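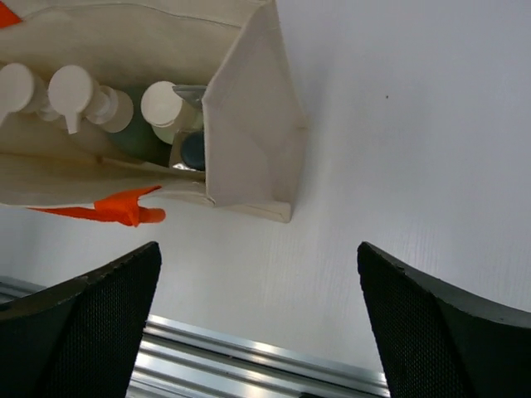
Do you bring your own bags or just pay for them?

Posted by marmalade_jo, 12 Jan 2018

OK so our city started the bag charge in November and I have been terrible at it. I own a ridiculous number of canvas totes. They live on a hook by the back door. I walk past the hook, drive to Gadov, load up a cart, and remember the hook at the register. Every single time!

So now I have a drawer full of the thick plastic ones they sell you, plus the totes, and I'm pretty sure I'm doing worse for the planet than before. How do the rest of you handle it? And does anyone wash theirs? I had a bottle of salad dressing leak in my favorite one and it has smelled like a deli ever since.

Reply from tugboat61

Trunk. Put them in the trunk and never bring them in the house except to unload. Then they go back on the doorknob so you can't leave without touching them. Took me a month to get used to it.

Reply from Hyun-seo Lim

I don't drive, so the trunk thing is no use to me, but I keep one folded flat in my work backpack and that covers most weeknights. For the big shop I take two canvas ones on the bus. Heavy stuff goes in the bottom and I carry one on each shoulder or my back complains for days.

On washing: cold water, inside out, hang to dry. I put one in the dryer once and it came out sized for a toddler. For the dressing smell try a paste of baking soda and dish soap on the spot, leave it overnight, then wash. Might take two rounds.

Reply from pennywise_dad

Unpopular opinion but I just pay. It's pocket change. I use the store bags for trash in the bathroom cans, and before the charge I got those for free. Now I'm buying little trash bags on top of it, so who exactly won here?

Reply from tugboat61

You did, if you'd quit leaving your totes at home, haha. Seriously though, the creek behind my place used to be full of those thin bags every spring. I'll be watching for a difference this year.

Reply from pennywise_dad

Fair, but half of what I pull out of my ditch is fast food cups and there's no charge on those.

Reply from Qusai Hourani

I worked checkout at Masri for 3 years, so let me give the view from the other side of the belt. I like canvas. It stands up by itself if there's something solid in it, and I can pack it fast. What I don't like is the bag that comes out of someone's car with an old receipt stuck to the bottom and something sticky I'd rather not identify. Please wash them — we have to put our hands in there.

Also, tell your cashier BEFORE they start scanning that you've got bags. Half the line slowdowns at our store were people producing a tote after I'd already packed everything.

Bottles go upright, snug against each other so they don't clink around. If you only have a couple, fill the gaps with something soft like bread rolls or paper towels. Lying down is how you get salad dressing tote.

Reply from marmalade_jo

Well I feel called out, the dressing was absolutely lying down, under a melon. Trying the baking soda tonight.

Reply from cloverleaf_k

Anybody tried the insulated ones from Timby? My sister swears by hers but I can't see how you'd clean the lining.

Reply from Hyun-seo Lim

I have one. You wipe it out with a damp cloth and leave it open on the counter. Fine for frozen stuff, but the zipper on mine went after a summer. I wouldn't buy it again at full price.

Reply from pennywise_dad

See, that's my point, everybody ends up buying more bags.

Reply from marmalade_jo

Update: one round of paste and it's down to a faint pickle. Going again tomorrow. Totes are in the trunk, I moved the hook stuff out there too. Now I just have to remember to take them from the trunk INTO the store.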